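## Leader-follower teleop for instrument sorting: drift at handoff

**kestrel_j** wrote:
Two arms, tray-to-cloth task, driven by a leader pair. I have 418 demos. When I release the clutch and re-engage, the follower jumps a few millimeters. Anyone filtering this out, or do you drop those episodes?

**Todorova** wrote:
Drop them. The policy will learn the jump.

**wosteo_bench** wrote:
Disagree. Re-zero the leader offset on every re-engage and ramp it over 48 control steps. We kept all but 19 episodes that way.

**Todorova** wrote:
A ramp means the arm moves when the operator's hand is still. That is a bad label too, only smaller.

**gridlock3** wrote:
Has the OP tried guiding by hand instead? With thin tools you feel contact. Remote control with no force feedback gives you scraped trays.

**kestrel_j** wrote:
Tried it in July. My hands blocked the overhead camera in most takes, and I can't guide two arms and watch both tips. Current layout:

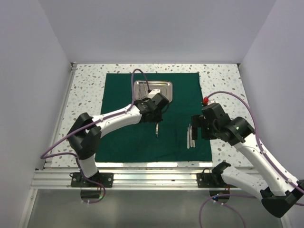 *Left gripper over the tray, right gripper at the row on the cloth.*

**wosteo_bench** wrote:
Check the purple cable on the left arm. That's a big loop out toward the wall. If it pulls on the wrist at full reach, your offset won't be constant and no ramp will fix it.

**kestrel_j** wrote:
Fair. I'll log joint error with the cable off the ties and repeat each pose 3 times.

**Todorova** wrote:
Post the raw logs, not the averages.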